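Chore robotics

Chore robotics is the branch of robotics that deals with ordinary work in homes and small workshops: clearing a table, sorting screws, folding towels, putting tools back where they belong. It sits between industrial robotics, where machines repeat one motion in a closed-off cell, and the much older dream of a general household helper. Progress has been quick in recent years, and for anyone who likes machines it is a wonderful field to follow. Most everyday chores are still done better and faster by people.

Background

Factory arms have welded and painted for decades, but they depend on every part arriving in the same place each time. A kitchen drawer offers no such promise. Early home machines got around the problem by picking jobs that need no hands at all, mainly vacuuming floors and mowing lawns, and these remain the only chore robots that many households have ever owned.

Work on hands came more slowly. The Girton workshop opened in 2001 with a single bench and one secondhand arm, and its first goal was to pick up a bolt from a flat surface without being told where the bolt was. This took the group far longer than it had planned. The same task is now a first-week exercise for students there, which gives some idea of how far cheap cameras and better software have carried things.

What machines can do

Picking up rigid objects from a clear, flat surface is close to solved under good lighting. Blocks, cans, boxes and many hand tools can be found, gripped and moved with few errors, even when they lie at odd angles. Sorting by color or size follows easily from this.

Wiping, sweeping and simple stacking also work well when the area is known ahead of time. In a trial at the Stidley repair shop, a bench arm returned 102 tools to their trays and dropped 14 of them. The staff were delighted with it (one asked to keep it over the weekend), although they also noted that the arm needed a full afternoon for a job that an apprentice finishes before lunch.

Vusumuzi Radebe, who ran the trial, has argued that speed matters less than people think. A machine that tidies slowly overnight is still a machine that tidies, and the bench is ready in the morning.

What remains hard

Soft things are the great difficulty. A towel has no fixed shape, and a sock can be inside out. Folding systems exist and are a joy to watch, but they tend to be tuned to one kind of garment and are easily thrown off by a button or a hood.

Very small or thin parts are troublesome too. A slim part lying flat gives a two-fingered gripper little to hold, and an error of a millimeter or two is enough to send it sliding away. Clear plastic and shiny metal confuse many depth cameras. Heavy pots, full glasses and anything sharp raise questions of safety that go beyond grasping.

Then there is the matter of knowing what a chore is. People clear a table without being told that the half-finished puzzle stays and the junk mail goes. Mpho Ndlovu calls this the "leave it alone" problem and considers it harder than any grasp. Her test set, known as Drultdale, asks a machine to tidy 16 cluttered surfaces and takes away points for each item that should not have been touched. So far no entry has finished with a perfect score.

Practice in simulation

Much of the learning now happens inside a computer. A simulated arm can try the same pick thousands of times with no broken parts, and the position of every object can be shuffled between tries. Floor patterns, shadows and wood grain are varied as well, so that the software does not come to depend on one particular room. Skills learned this way are then tested on a real arm, and there is usually a drop in success when they cross over. Friction is the usual culprit. Ngcobo, a free simulator first released in September, lets users adjust friction object by object and has become popular with hobby builders for that reason.

Cost and outlook

Small tabletop arms are now within reach of schools and clubs, and a good deal of clever work comes from people building at home. Arms on wheels, which could move from sink to table to laundry, still cost too much for most families. Shop floors will probably see useful helpers first, as benches change less from day to day than kitchens do. Even so, each year brings a chore or two that looked out of reach the year before, and the towel folders in particular are getting very good.

Last updated 30/01/2021

Related articles
Gripper design
Depth cameras
Drultdale test set
Ngcobo (simulator)
Robot lawn mowers
Towel folding by machine

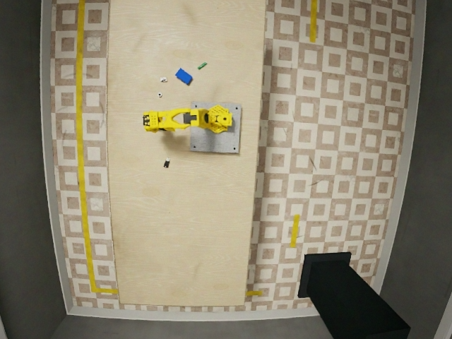
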